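The Pencil Case Result

Tomomi had bet Noboru Nishimura a bowl of noodles that asking would beat guessing, and on the last night in January she was still sure of it.

The idea was so simple she had written it on her hand. Let the arms stop when they were unsure. Let them ask one question, take one answer, and go on. Everyone else at Gumville was feeding their policies more and more demonstrations – Macario had 400 of them for packing a pencil case and wanted more. Tomomi had 22, and the questions.

"Which one did you start with?" Noboru said, pulling a stool up beside her.

"The hard one. Pencil case open, little stuff down by the grippers."

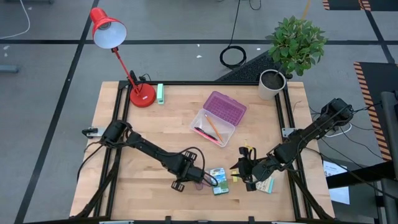 How does the method decide when to stop and ask?
It runs nine copies of the same policy side by side and compares where each one wants to move next. When they spread too far apart, the arms hold still and a question goes to the operator.

Noboru read that part of her draft twice. He liked it! She could tell because he had stopped chewing his pen.

"And the answer gets used again?"

"Every time. It goes into the training set that night. So you answer a thing once, and then the next day you're answering something else, something stranger. Yesterday it wanted to know if a thing could go in sideways. I was so happy I called my mother."

He laughed, and then he saw she meant it, and asked for the chart.

She had scored 147 trials with Higuchi, the old baseline, and another 147 with her own, which she had named Drandard after a town in a comic she'd loved when she was ten. The two lines ran together for a while. Then hers climbed away, up and up, and she still got a thrill down her arms looking at it. Macario had gone over the numbers himself, looking for the mistake, and had come back with his coat on and said, "Well, show me how to set it up, then."

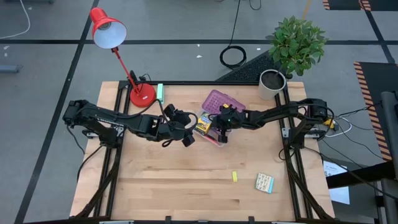
Does the operator have to be an expert?
Anyone who can tell a good placement from a bad one can answer. The questions come in plain words, and the trials used people who had never run the arms before.

"That last bit," Noboru said. "You're certain?"

"Takumi's sister did a whole afternoon. She wants to come back."

He typed 07/02/2026 at the top of the draft, the day it had to go to Grullmont, and began fixing her commas. Tomomi watched the cursor for as long as she could stand it.

"So, noodles," she said.

"After section four."

"Section four is one page."

"It's a long page," said Noboru, and reached for his coat anyway.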